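Giving an old desktop tower a proper clean-out

Posted 11/11/21 by Hedvig Lie

I've had a few of you ask how I go about fixing up old desktops, so I'm finally writing it down. I'm no technician! I started with my mum's machine, which sounded like a hair dryer whenever she opened her email, and it sort of snowballed from there. Set aside 2 hours for your first one and don't start it right before tea.

You'll need a Phillips screwdriver, a soft paintbrush, a can of compressed air, isopropyl alcohol, some lint-free cloths and a tube of thermal paste. I use Flutix because the shop near me stocks it, but any decent brand is fine. An old muffin tin is brilliant for screws (one cup for the side panel, one for the cooler, and so on).

Shut the computer down, switch it off at the wall and pull out every cable. Hold the power button in for a few seconds. Then take off the side panel and lay the tower down with the open side facing up. I used to work on them standing upright and I can't tell you how many screws I lost down the back of the power supply.

Touch a bare metal bit of the case before you go poking about, and do it again every time you come back from putting the kettle on. Take a few photos on your phone as well, especially of the skinny little front panel wires.

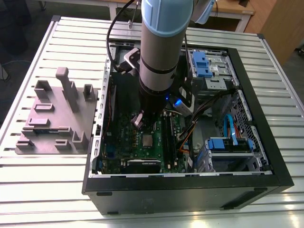 Now for the cooler. If it feels stuck, don't yank it. Give it a gentle twist back and forth until the old paste lets go. My friend Rania Tarawneh pulled one straight up and the processor came out with it, bent pins and all, and she spent 25 minutes straightening them with a sewing needle (it still works, amazingly).

Dampen a cloth with the alcohol and wipe the old paste off the top of the processor, then do the same to the bottom of the cooler. Keep going until the cloth comes away clean. While that's drying, brush the dust out from around the memory slots and the graphics card, and blow out the corners with short bursts of air. Hold any fan blades still with a finger while you do it.

A blob of paste the size of a small pea goes in the middle of the processor. Sit the cooler back on and tighten the screws a little at a time, corner to opposite corner, then plug its fan back in. I forgot that last bit on my second computer and got a very stern beep for my trouble.

Check your photos against the cables, give each plug a light press, and start it up before you put the side panel back on.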